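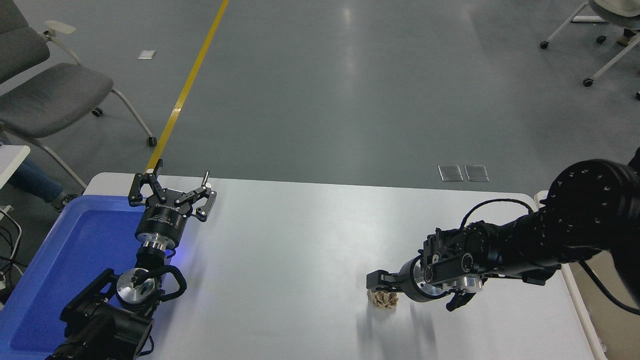

White table, blue tray in its spot at the left end.

2018-07-15

Quick one, I've got a load of washing on and it's meant to bucket down by three.

A few of you asked after the last post how the table is going. Going well. Very well. I'd have one in every room if I was allowed. Long answer follows, sorry, typed between loads, so don't expect it to hang together.

For anyone new: up till April everything in this place got done on the old pine table. Mending, parcels, seed sorting, bills, the endless gluing of things. It was my aunt's, it had a groove down the middle where the two leaves met, and everything small I have ever owned went into that groove. Pins. Sequins. Half a packet of lettuce seed. I used to run a butter knife down it on a Sunday night and get a little line of fluff and crumbs and sometimes a screw I'd been looking for since Easter.

So. White table. Smooth top, no join, no groove. Came from Soliman, the second-hand office place out past the tip, $200 and they chucked in delivery. It's 1,470 mm on the long side, which I only know from measuring the doorway in a panic the night before. It fit. Just. There's a mark on the door frame we don't discuss.

The white thing. I was dead against white. Thought it would show every speck and I'd spend my life wiping. And it does show every speck, and I do wipe it more than I ever wiped the pine, but that's the bit I've come round to. You can see what you've dropped! Dark thread, grey washer, the black backs off earrings, they all just sit there looking at you. On the pine they were camouflaged. The only things I lose now are white things. Buttons off work shirts mostly. And one tooth (my nephew's, long story, we found it, the fairy came).

It's also kind to the light. Winter afternoons in here are pretty grim, the window faces the neighbour's fence, and a pale top bounces what there is back up at you. I've stopped turning the big lamp on until five or so. Could be imagining it.

Then the raised bit down the right hand side. Didn't notice it in the shop, to be honest I was looking at the legs. It's made more difference than anything else. I'm right handed and I shove things away to the right when I'm done with them, always have, and on the pine that meant floor. Now they hit the edge and stop. Pencils stop. Bobbins stop. I'd put one on all four sides if it didn't mean bashing my wrists.

Right, the tray. This is what people wanted to know about I think.

It's a bright blue plastic one with a rim and rounded corners and it lives at the left end. It is not pretty. Ismail Metwally from the Thursday mending group calls it the canteen tray and he's not wrong. I had a nice cane one there for a week, looked lovely, pins went straight through the weave. Back to the blue.

The rules of the tray, such as they are:

Anything that hasn't been dealt with goes in the tray.
Anything that has been dealt with goes to the right, then away.
Nothing lives in the tray overnight except whatever I'm halfway through.
No mugs in the tray.
No mail in the tray!!

That last one is the one I break. Mail is sneaky. One envelope goes in on top of the mending on a Tuesday and by Friday it's a mail tray and the mending's back on the chair. I've put a hook by the front door with a bulldog clip on it for mail and it works about half the time.

Left to right was Henok's idea. Henok Moges, we used to share a bench at the frame shop years ago, he'd stack unmounted prints on one side and finished ones on the other and never once mixed them up. I mixed them up constantly. I thought he was just tidier than me. He probably is, but also he only ever had one pile coming in, and I had four, and I'd put a cup of tea in the middle of them. One pile coming in. It sounds so obvious typed out.

How a normal session goes. I'll do the mending since that's what's on at the moment.

Tip the bag into the tray. Don't sort on the table, sort in the tray, the rim keeps it together. Pull out anything that is really just rags and be brutal. I keep the rag bag hanging off the back of the chair so it's one movement and I can't change my mind. Then take one thing. One. Put it in the middle of the table, flat, and have a proper look at what's wrong with it before getting any thread out. I used to thread up first and then find out the hole wanted a patch.

Fix it. Snip. Shove right. Next.

When I've got a decent stack on the right I get up and put the lot away, and that's also my back stretch. Physio says every twenty minutes, ha. It's more like every forty. Still better than the pine table days when I'd sit till dark and then walk like a crab to the kitchen.

Last week was socks, school jumper elbows (not my kids, my sister's, she pays me in lemons), one doona cover with the press studs gone, and Dad's gardening trousers, which have more patch than trouser at this point. Got through the whole bag in two nights. In April that same size bag sat on the pine table for so long we were eating dinner on our laps.

Seeds are different. For seeds I put a tea towel in the bottom of the tray first or they skate about. Learnt that with the broad beans. Poppy seed I do over a sheet of paper with a fold in it and I don't breathe. White table is very good for poppy seed. White table is no good at all for pumpkin seed, see buttons.

Parcels, I take the tray off altogether and stand it up against the wall, I want the full length for rolling out paper. Then it goes straight back. If it doesn't go straight back the whole system falls over within a day, I've tested this more than once.

Cleaning. Somebody asked. Damp cloth, drop of dish soap, dry cloth after or it streaks. I tried the Tromitent spray on special at the supermarket and it left a sort of film, and pencil wouldn't wipe off the film, so I ended up washing the film off with dish soap anyway. Biro comes off with a bit of metho if you get on to it fast. Texta, same, less fast. Superglue doesn't come off. There is a small shiny patch of superglue and I've decided it's fine. The tray gets rinsed in the laundry trough whenever it looks feral and I leave it on its edge to drain.

Do not use the scratchy side of the sponge. I did, once, bottom left, and if you get your head down low you can see the swirls. You have to really want to see them.

Things I haven't sorted yet:

The chair. It's too low for the table, I'm on a cushion and an old phone book. Been looking at the Ruvex stools, the ones that go up and down, but I want to sit on one before I hand over money and nowhere near here has one on the floor. If anybody in Kostovby or out that way has one would you let me come and sit on it for five minutes. I'll bring lemon slice. Obviously I have lemons.

Under the table. It's a disgrace. All the stuff that used to be on the pine table didn't vanish, it went into boxes and the boxes went underneath. My knees know all about it. I've promised myself one box a week and I've done one box full stop. It was mostly zips. So many zips. I can't even sew in a zip without swearing, why do I have them.

Scissors. They don't have a home. They start in the tray, go to the middle, get shoved right with the finished stuff, and then get put away inside a folded jumper. My sister found the good pair in a sleeve. I'm thinking a hook on the wall, or a ribbon round my neck like the ladies at the fabric counter. Leaning ribbon.

A second tray? I go back and forth. Part of me says a green one at the other end for finished stuff would look very smart. The other part knows that a tray with finished stuff in it wouldn't get emptied, it'd just be a nicer pile. At the moment having the stack loose on the right is annoying enough that I get up and deal with it. So probaly no second tray. Ask me again when the shops have their sale.

Oh and what happened to the pine table, two people emailed. It's on the back verandah with the tomato punnets on it, or it will have the punnets on it come spring, right now it's got a tarp and a very smug cat. The groove is filling up with leaf bits. I still run the butter knife down it when I'm out there. Found a sequin last week.

Washing machine's just beeped. Next time I'll do the doona cover properly, I took notes on the press studs, there's a trick to lining up the two sides with chalk and I want to write it down before I forget it. If you've got a better way of marking dark fabric than chalk leave a comment, mine brushes off before I get the hammer out. And if it's about the stool, email's quicker.

Right. Pegs.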